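Notes pour l'exposé de mercredi, séminaire simulation et manipulation
Titre affiché : « Ce que la caméra de poignet ne sait pas encore »

Ouverture (ne pas lire, regarder la salle)

Bonjour. Je vais parler d'un résultat auquel je ne crois qu'à moitié, et j'ai signé le rapport. Elibariki Mrema a fait l'essentiel du code, Dalal Nassar a monté l'évaluation, et tous les deux sont plus optimistes que moi. Vous pourrez leur écrire pour vous plaindre de mon ton.

La question de départ est simple. On entraîne une politique de saisie en simulation, avec pour seule entrée l'image prise au poignet. On change les textures du décor à chaque épisode : bois, pierre, béton, n'importe quoi. La promesse, depuis des années, c'est que la politique finit par ignorer le décor et ne garde que la géométrie. Tout le monde le répète. J'ai cherché qui l'avait mesuré proprement et je suis revenu avec peu de choses.

Diapo 2 : la méthode

Le jeu s'appelle Flirnimley. 3918 épisodes simulés, dans Vimstead, notre moteur de rendu maison. Pas de caméra fixe. La tâche : amener la pince au-dessus d'un contenant ouvert, puis descendre.

Insister sur le tirage des textures. Elles sont tirées séparément pour chaque surface, donc rien n'empêche le mur et ce qui l'entoure de tomber tous les deux dans la même famille. On avait d'abord jugé que c'était un défaut du tirage. Elibariki a proposé de le garder et de s'en servir comme test. Sur ce point il avait raison, je le dis volontiers.

Le modèle testé, Greritus, prédit à chaque pas un déplacement du poignet et une ouverture de pince. Rien d'original dans l'architecture. Si quelqu'un demande le nombre de paramètres, renvoyer à l'annexe, ce n'est pas le sujet.

Diapo 3 : un cas difficile

Laisser la diapo en silence quelques secondes. Puis demander à la salle où commence le mur et où finit l'autre surface. Il y a du bois à gauche, du bois flou à droite, et la caméra est très inclinée. Le contenant est presque noir à l'intérieur. Pour en trouver l'ouverture, il reste surtout le mince rebord gris clair. La pince est grande ouverte et ne tient rien.

Un humain s'en sort grâce au rebord. Est-ce que le modèle fait pareil ? On aimerait bien le croire. Avec une seule image je ne peux rien affirmer, et je me méfie des exposés où une seule image sert de preuve. Elle sert ici à poser la question. 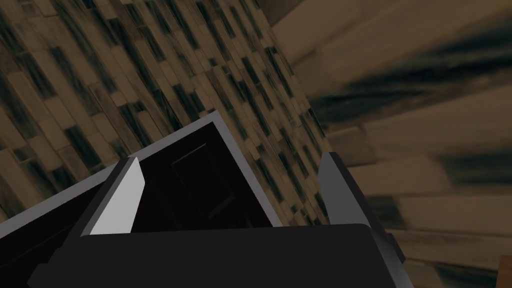
Diapo 4 : le test d'effacement

Principe : on reprend 600 vues tirées des épisodes mis de côté, et on modifie une chose à la fois. Soit on assombrit le rebord jusqu'à le confondre avec l'intérieur, soit on remplace la texture du mur, soit on change le flou des surfaces proches. On regarde ensuite de combien bouge l'action prédite.

Si le modèle lit la géométrie, effacer le rebord doit le perturber beaucoup, et changer le mur presque pas. C'est ce que Dalal avait écrit dans le protocole, avant de lancer quoi que ce soit. Le dire, parce que la suite est gênante.

Le rebord compte, oui. Le mur compte aussi, et trop. Quand on remplace des planches par une surface unie, la prédiction se décale alors que le contenant n'a pas bougé d'un pixel. L'effet est plus net quand les deux grandes surfaces sont en bois. Le modèle semble se servir de la jonction entre elles comme d'un repère d'orientation. En simulation, ce repère est souvent fiable. Dans un atelier, je ne parierais pas dessus.

(Si on m'interrompt ici : oui, on a vérifié que ce n'était pas un artefact de compression. Non, pas sur toutes les vues.)

Diapo 5 : ce que dit le taux de réussite

Le taux de réussite global ne voit rien de tout cela. C'est mon grief principal. Un épisode est compté réussi si la pince finit dans le contenant, peu importe par quel chemin et sur quel indice. On peut donc publier un très bon chiffre avec une politique qui s'aligne sur les planches.

Nous avons relancé l'entraînement avec 8 graines différentes. Dans 3 cas, la dépendance au mur diminue fortement. Dans les autres, elle reste. Les courbes d'apprentissage se ressemblent toutes et je n'ai trouvé aucun moyen de reconnaître les bonnes graines avant le test d'effacement. Elibariki pense que c'est une affaire de durée d'entraînement. Possible. Il n'a pas encore de quoi le montrer.

Ne pas s'étendre sur la variante Yammine, qui ajoute une carte de profondeur. Elle améliore les choses dans le simulateur, où la profondeur est parfaite. Avec un capteur réel devant un intérieur sombre, on verra bien. Je demande à voir.

Diapo 6 : objections que je me fais

Assombrir le rebord fabrique des images que le modèle n'a jamais rencontrées. Une grosse réaction peut donc venir de l'étrangeté de l'image, sans rapport avec l'importance du rebord. Dalal a ajouté un contrôle avec des retouches de même surface placées ailleurs. Il réduit le problème, il ne le supprime pas.

Deuxième objection : un décalage de la prédiction à un instant donné peut être corrigé au pas suivant. C'est vrai, et nos mesures image par image exagèrent sans doute la gravité. Il faudrait refaire tout cela en boucle fermée. C'est prévu pour février, si la file de calcul le permet.

Diapo 7 : ce que je demande

Que les prochains rapports du groupe donnent le test d'effacement à côté du taux de réussite, graine par graine, sans moyenne. Le script est dans le dépôt commun, il tourne en une nuit.

Questions. Garder la diapo 3 sous la main, on va me la redemander.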